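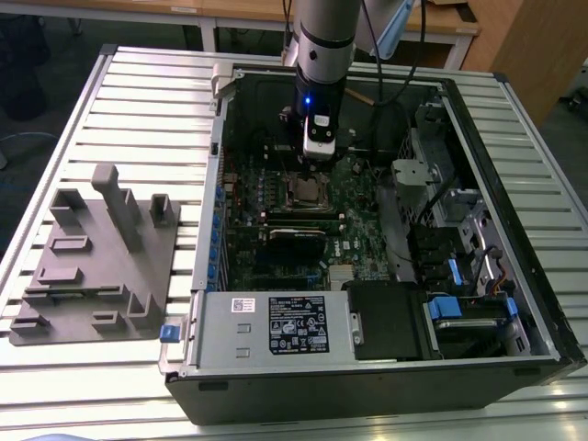
Notburga Stöckli would like to see every old office computer opened before anybody decides that it is scrap. She wrote this to us in October, after our short notice on the collection in Pirnberg, and she asked what is really done with the machines once they have left the offices. A good part of her letter was about processors. Are they changed, or only dusted?

They are changed, where it makes sense. The workshop in Pirnberg has now started with the second part of the Troltden collection, and this part is mostly desktop towers. The collection brought in 4,000 devices in total, if one counts also the monitors and the small printers. The laptops were sorted first and have already gone to their new users. The towers had to wait in the hall, as they need more space on the bench and more time per piece.

A tower is laid on its side and the side panel comes off. Dust is removed, the cables are looked over, and the hard drive is taken out for erasing. After that comes the main board. The socket is opened by its lever, the old processor is lifted out straight, and the contacts are checked under a lamp before anything goes back in.

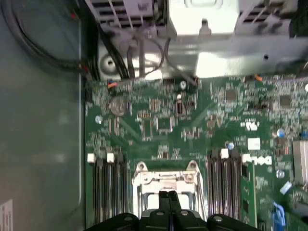 The memory is treated in the same visit to the bench. Modules which are too small are collected in a tray and used again in simpler machines, for example those that only have to show a timetable in a corridor. The coin battery on the board is measured, and a weak one is replaced at once. It is a cheap part, but a computer which forgets the date every night makes a lot of telephone calls for the help desk.

Vinzenz Prantl has written the working instructions for the towers, and he has made them stricter than those for the laptops. A processor may be touched at its edges only. It may not be put down on the bare bench, also not for a moment, and it goes into a tray with a lid if the work is interrupted. "With the laptops we had very little to do at the socket," he told us. "With the towers it is the main work, and one bent contact can cost us the whole board."
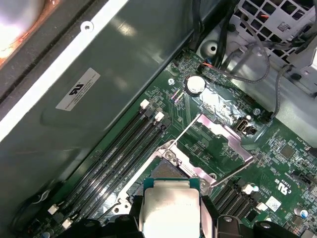

*Saromach Hardware Workshop, Pirnberg*

The finished towers will go to 11 schools and to the reading room in Yorath, which has asked for three machines with a large screen. Schools receive the computers without a hard drive from the former owner; a new drive is put in and the operating system is installed in Pirnberg. Keyboards and mice are included as long as the stock lasts. Monitors must be requested separately, on the same form.

Each machine runs overnight with a test program before it is packed. If it stops during the test, it goes back to the bench with a note of the time and the error. Boards that fail a second time are taken apart for memory, heatsinks and power supplies, and the rest goes to the metal dealer in Troltden.

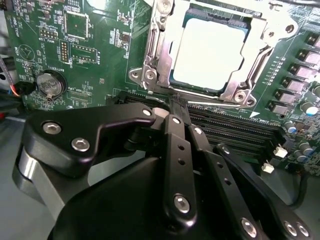

## Handing in a computer

The hall in Pirnberg accepts desktop towers until the end of the month, mornings only, from 8.30. Please remove discs and memory sticks, and leave the side panel on for the transport. Larger offices are asked to announce their delivery to the workshop beforehand, so that a trolley can be kept free at the gate.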